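2019-12-07, budget for second bench
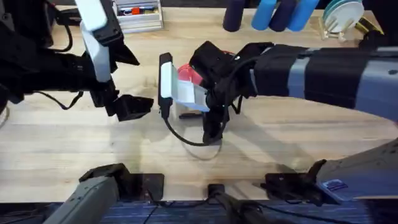
Tronside quote is in: 3,930 for the arm pair, mounts extra. Aravind wants to order before the price goes up, I'd sooner wait for Sitengate. Either way add cable clips to the list, 50 of them. The right arm's lead sags right down onto the table over the clear tub, and the left one loops out nearly as bad. Spare finger pads too, 2 sets. Same clamp brakcets as now if Ilse can get them, they go straight on the table edge.

Still to ask: delivery, and whether Sachdeva do the bases seperately. Ludger has the form.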